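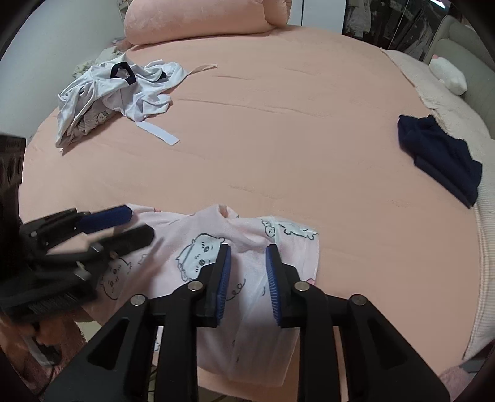
La camiseta rosa y otras prendas que no consigo jubilar

Llevaba semanas prometiéndome que en cuanto llegara el buen tiempo me pondría con el cambio de armario, y al final el buen tiempo llegó antes que las ganas, como me pasa todos los años. Así que ayer por la tarde me hice un té, abrí la ventana del dormitorio y empecé a sacar cosas del cajón de abajo de la cómoda, el que se atasca, con la idea de terminar antes de la cena (pobre ilusa).

Yo siempre doblo encima de la cama. Mi madre lo hacía en la mesa del comedor, con el mantel quitado y la radio puesta, y le quedaban unas pilas rectísimas que daba pena deshacer. En mi mesa nunca hay sitio, y además me gusta la cama porque puedo extender la prenda entera, pasarle la mano por encima y pensar un poco antes de decidir. Quizá pienso demasiado, ya lo sé.

La primera que salió fue la camiseta rosa, la de los bichitos. Los que me leéis desde los tiempos de la otra casa igual la recordáis, porque ya he hablado de ella: rosa clarito, llena de criaturas blancas de cara redonda y orejas pequeñas, dibujadas con una línea gris muy fina, y con garabatos sueltos por aquí y por allá. Nunca he sabido qué animal son. A ratos me parecen gatos y a ratos ositos, y hay una carita más grande que las demás, con sus ojos de puntito y una boca diminuta, que me mira con tanta paciencia que no he sido capaz de echarla nunca a la bolsa de donar. La compré en Urnden, en una tiendecita que se llamaba Stimum y que ya cerró, un día que había entrado solo a resguardarme de la lluvia.

Además hace juego con la cama, y os juro que no fue a propósito. Primero vino la sábana salmón, de unas rebajas, y después el cojinón rosa de peluche, que es un capricho y un imán para las pelusas, pero qué gusto da apoyar la cabeza ahí a media tarde. Cuando me quise dar cuenta tenía el dormitorio entero del color de un batido de fresa. ¡Y yo que de joven decía que el rosa me ponía nerviosa!

Para las camisetas uso el doblado de toda la vida. La pongo bien plana, aliso las arrugas desde el cuello hacia abajo, cojo un pellizco de tela, llevo un lado hacia el centro y luego el otro con su manga, y al final subo el bajo en dos veces. Probé una temporada a enrollarlas y el cajón parecía una bandeja de canelones; se me desenrollaban todas en cuanto buscaba una. Ahora las guardo de pie, en unas cajas bajitas Tultinberg que me costaron 40 coronas las dos y que encajan bastante bien, aunque queda un hueco tonto al fondo donde se pierden los calcetines.

No terminé antes de la cena, claro. Me faltan los jerséis gordos, que quiero lavar a mano, y una bolsa de bufandas que llevo arrastrando de mudanza en mudanza y que me da una pereza enorme. Los dejaré para mayo, si el tiempo se porta.

La camiseta de los bichitos ha vuelto al cajón, en primera fila. Si alguno tiene un buen remedio para las pelusas de los cojines de peluche, que me lo cuente en los comentarios, que el rodillo adhesivo ya no da más de sí.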